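Search this site Search Go

Intro to Stockroom Practice
Week 4 handout: Where things go
March
Miyuki Sakamoto
7 min read

Carry over from last week: we finished receiving and got as far as the goods-in log. Bring your copy of the log sheet again, as we use the location column today.

1. Fixed and floating locations

A fixed location belongs to one part number. If the bin is empty, it stays empty until that part comes in again. A floating location takes whatever arrives next, and the record says what is in it.

Fixed locations are easy to learn. A new person can find most things within a week by memory alone. They waste space, though, and the waste gets worse with seasonal stock. Floating locations use the space well but depend completely on the record. If one person puts a carton on the wrong shelf and does not write it down, it is lost until the next full count.

Most small stockrooms end up with a mix. Fast movers get fixed places near the counter. Bulk and slow stock float at the back. The Darkmont stockroom, which we use as the case for this unit, has 383 part numbers. Of these, 97 have fixed locations at the counter and the rest float.

Terms for the quiz: fixed location, floating location, pick face, overflow.

2. Location codes

A code should be readable from left to right in the order you walk: aisle, bay, shelf, position. B-04-2-C means aisle B, bay 4, second shelf, third position. Count shelves from the floor up. Some older rooms count from the top down, and this causes trouble when a shelf is added underneath.

Leave out the letters I and O. They get read as one and zero. Use two digits for the bay even when there are only a few bays, or the list will not sort properly later.

Put the code on the shelf edge and not on the bin. Bins move.

Exercise: write codes for the six places marked on the floor plan (separate sheet). Then trade with a partner and see if they can find all six from your codes without asking you.

3. Choosing a container

Work from the item to the container. Questions to settle first:

- How heavy is it when the container is full?
- Does it roll, tangle, spill or nest?
- Does it need to be seen, or is the label enough?
- How many does one person take at a time?

Closed boxes keep dust out and stack well. They hide the contents, so the label has to be right. Open-front bins suit hardware and anything taken by the handful. Baskets with holes in the sides let you see roughly how full they are, and dirt falls through, but so will small screws. Do not keep loose hardware in them.

Wire and cord are a special case. On a reel they behave. Cut lengths do not, and a container of mixed cut lengths turns into a knot quickly. Coil each length, tie it, and keep one type per container. If you must combine types, separate them by color and keep the short ends apart from the usable lengths. Decide in advance how short is too short to keep. Tiziana Greco's rule at Darkmont is that anything under 15 inches goes to scrap, and her room is tidier for it. Your own number may be different, but write it on the shelf.

4. Labels

Minimum contents: part number, short description, unit of issue, location code. Supplier part numbers go in smaller type at the bottom, if at all. In the Darkmont case the same clamp came from both Stundex and Ichikawa under different numbers, and for most of a year it was kept in two places. Each place ran out while the other was full.

The unit of issue is the line people leave off. "Box" and "each" look alike on a pick sheet when there is no unit printed. A request for 2 may be filled with two pieces or two full boxes, and both pickers will say they did it right.

A loose label inside a container is only useful until the container is tipped out. Fasten it. If you use barcodes, print the plain number under the bars, for the day the scanner is down.

Replace handwritten changes within the week. A label with two numbers crossed out is read three ways.

5. Reorder cards

The two-bin method: one bin in use, a second behind it, and a card between them. When the first bin is empty the card goes to the buyer and the second bin comes forward. The amount in the second bin has to cover the delivery time plus some margin.

Worked case. Part is a hose washer, used at about the same rate every week. Delivery takes two weeks. Multiply weekly use by two, add half again for margin, round up to a full pack. Do this for the three parts on the back of the sheet.

Darkmont has 194 cards in use. That is more than its fixed locations, as some floating stock also has a card. Be ready to say whether you think this is a good idea. There are arguments both ways, and the floating ones do go missing more often.

The card method does not work well for:

- items bought once for one job
- anything with a short shelf life
- parts with very uneven use

For these, use a date check or order against the job.

6. Returns and leftovers

Leftover material coming back from jobs is the part of the room that gets out of hand first. Give it one place, check it daily, and have only three outcomes: back to stock, hold for a named job, or scrap. Hold needs a name and an end date on the tag. Without the end date it becomes storage.

Do not return opened packs to the same bin as sealed ones unless the unit of issue is "each."
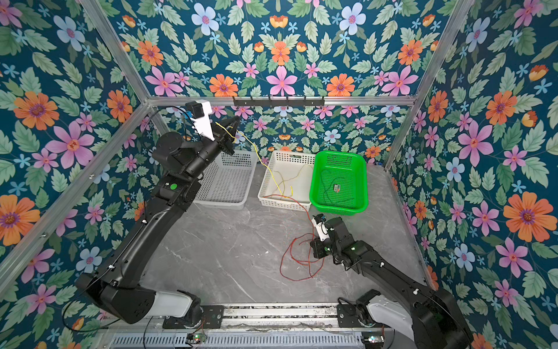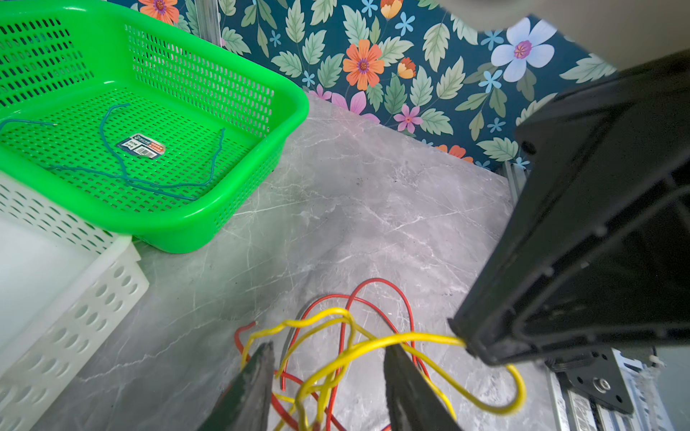 Green basket and wire, both pictures.

For next week

Read the chapter on cycle counts. Skip the section on the Tronanel system, as we will do that in the computer room in week 6. Location code exercise is due at the start of class. Late sheets go in the tray outside the office before 4 p.m.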